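第四章 蔬菜采后的呼吸与失水

学习目标

学完本章后，应能说明采后蔬菜为什么仍是活的组织，能区分呼吸消耗与蒸腾失水两种损失，能根据品种选择预冷方式和贮藏温度，并能读懂一张简单的入库记录表。

4.1 从一批结球生菜说起

十一月，瓦肯内斯（Wakness）冷库收进一批结球生菜，共549箱，来自同一产区的两个地块。甲地块的菜在清晨五点到七点之间采收，装箱后直接送进预冷间；乙地块的菜在上午十点以后采收，在地头的遮阳棚下停放到下午，才与另一车货一起运到。两批菜的品种、大小和外观等级相同，入库时检验员在表格的“外观”一栏里填的都是“良好”。

贮藏到第13天，两批菜的差别已经很清楚。甲地块的菜外叶挺实，切口略有褐变，修整后可以按一级品出货。乙地块的菜有216箱需要剥去两层以上的外叶，其中一部分叶脉发红，只能降级处理。冷库的温度记录没有异常，两批菜又放在同一间库房的相邻货位上，差别只能从入库之前的几个小时里去找。

这类情况在生产中很常见。收货时看到的是外观，而外观反映的是组织已经发生的变化。已经消耗掉的糖分、已经散失但尚未达到萎蔫程度的水分，肉眼看不出来，要过若干天才表现为品质下降。本章要讨论的，就是这段时间里组织内部发生的事情，以及可以用哪些办法把它放慢。

4.2 采收并不终止生命活动

蔬菜离开植株以后，失去了根系供给的水分和矿物质，叶片在箱内也基本停止了光合作用，但细胞仍然活着。维持细胞膜的完整、更新蛋白质、修复切口，都需要能量，这些能量来自呼吸作用。

有氧呼吸的总过程可以概括为：糖类与氧气反应，生成二氧化碳和水，同时放出能量。放出的能量一部分被细胞利用，其余以热的形式散出，称为呼吸热。由此可以得到三点认识。

第一，呼吸消耗的是组织自身的贮备。叶菜的贮备本来就少，马铃薯、洋葱这类贮藏器官的贮备多，所以在各自适宜的条件下，叶菜能放的时间以周计，马铃薯能放的时间以月计。

第二，呼吸放热会使菜温升高，菜温升高又使呼吸加快。堆码过密、通风不良的菜垛，中心温度常常高于库温，原因就在这里。测库温时只看墙上的温度计是不够的，还应在垛的中部插入探针。

第三，呼吸需要氧气。如果包装完全密闭，氧气耗尽后组织转入无氧呼吸，产生乙醇和乙醛，菜会带上酒味，细胞也会受到伤害。薄膜包装要选择适当的透气性，不能简单地认为封得越严越好。

4.3 呼吸强度

呼吸强度是指单位质量的产品在单位时间内放出的二氧化碳量，常用单位是毫克每千克每小时。它是比较不同蔬菜耐贮性的一个基本指标。一般说来，生长旺盛的幼嫩组织呼吸强度高，如芦笋、西兰花、甜玉米和菠菜；休眠或接近休眠的器官呼吸强度低，如洋葱、大蒜和成熟的马铃薯。结球生菜和结球甘蓝居中，而甘蓝又低于生菜。

同一种蔬菜的呼吸强度也不是定值，受下列因素影响。

温度。在0℃到30℃的范围内，温度每升高10℃，呼吸强度大致增至原来的二到三倍，这个倍数称为温度系数，记作Q10。低温区段的Q10往往比高温区段更大，也就是说，从10℃降到0℃所得到的好处，可能比从30℃降到20℃更明显。

机械损伤。压伤、擦伤和切口都会引起伤呼吸。受伤组织的呼吸强度在数小时内上升，同时伤口为病原菌提供了入口。采收用的刀要锋利，切面要平，装箱时切口不要顶在相邻菜球的叶面上。

乙烯。成熟的苹果、香蕉和番茄会放出较多乙烯，叶菜与它们同库存放时，呼吸加快，叶绿素分解，结球生菜还会在叶脉附近出现锈色斑点。混合贮藏之前，应先查明各种产品释放乙烯的多少以及对乙烯的敏感程度。

成熟度。过熟的菜球内部紧实，看起来分量足，但容易开裂，组织也已接近衰老。用手掌轻压球顶，稍有弹性而不空，是适宜采收的状态。

4.4 蒸腾失水

新鲜叶菜的含水量多在百分之九十以上。采收以后，水分仍然通过气孔、角质层和切口向外散失，却没有新的水分补充。失水先表现为光泽减退，继而叶缘发软，最后整叶萎蔫。多数叶菜失重达到百分之三至百分之五时，就已经失去商品价值。

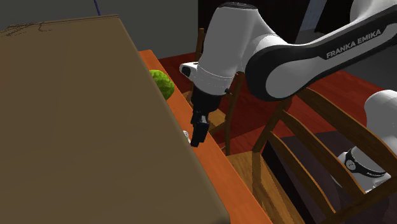 失水的快慢取决于产品与周围空气之间的水蒸气压差。叶片内部的空气可以看作是饱和的，外界空气越干燥，压差越大，失水越快。需要注意的是，即使相对湿度相同，温度不同时压差也不同。一颗刚从地里采下的菜，如果菜温是25℃，放进0℃的冷库，在菜温降下来以前，它内部的水蒸气压远高于库内空气，失水会很快。预冷要求迅速，道理就在于此：降温拖得越久，菜在大压差下停留的时间越长。

表面积与体积之比也很重要。菠菜叶片散开，几乎每一面都与空气接触；结球生菜只有外层叶直接暴露，内层受到包裹，失水要慢得多。因此外叶不宜在田间剥得太净，保留两三片完好的外叶，到出货前再修整，损失反而较小。

风速同样影响失水。空气流动可以带走热量，也会带走叶面附近较湿的空气层。预冷阶段需要较大的风速，转入贮藏以后应当把风速降下来。有些冷库全程使用同一档风机，靠近出风口的货位总是先萎蔫，调整风速或加设挡风板就能改善。

4.5 预冷方式的选择

常用的预冷方式有冷库预冷、强制通风预冷、水预冷和真空预冷四种。

冷库预冷最简单，把货直接放进冷库，靠自然对流和风机循环降温，所需时间往往在半天以上。强制通风预冷利用箱体两侧的压差，使冷空气从通风孔穿过箱内，时间缩短到几个小时，但要求箱子的开孔对齐，码垛时错位会使效果大减。水预冷降温快，适合芹菜、胡萝卜和甜玉米等耐水的产品，循环水必须定期消毒更换。真空预冷利用低压下水分蒸发吸热，叶菜表面积大，降温只需二三十分钟，代价是失去少量水分，可以在处理前适当喷水来补偿。

选用哪一种，要看产品、处理量和设备费用。伊姆里（Imrie）合作社每天处理约3,000千克叶菜，采收集中在清晨，采用一台小型真空预冷机，分批处理，当天上午即可全部入库。德罗莫夫（Dromov）农场以胡萝卜和甘蓝为主，采收期长，每天的量不大，用的是强制通风和水预冷两套设备，没有购置真空机。两家的做法都适合各自的条件，不能互换。

4.6 入库记录

记录表至少应包括以下各项：地块编号、采收开始和结束的时刻、到达时刻、到达时的菜心温度、预冷方式、预冷结束时的菜心温度、入库货位、箱数。其中最容易漏填的是采收时刻和菜心温度。菜心温度要用探针从切口处插入菜球中央测量，红外测温枪只能读到表面温度，在遮阳棚下和冷库门口的读数都不可靠。

回到4.1节的例子。如果当时的表格里有菜心温度一栏，乙地块的菜在入库时就能被辨认出来，可以安排优先预冷、优先出货，不必等到贮藏后期才发现问题。

本章用语

呼吸热：呼吸作用中以热的形式散出的能量。
温度系数（Q10）：温度升高10℃时呼吸强度增加的倍数。
伤呼吸：组织受到机械损伤后呼吸强度升高的现象。
预冷：采收后、贮藏或运输之前，迅速除去产品田间热的处理。
田间热：产品采收时从田间带来的热量。

下面各节依次讨论贮藏温度的确定、冷害与冻害的区别，以及气调贮藏的基本计算。4.7节将用到瓦斯图拉（Vustura）产区的气温资料，阅读前请先复习第二章中关于相对湿度和露点的内容。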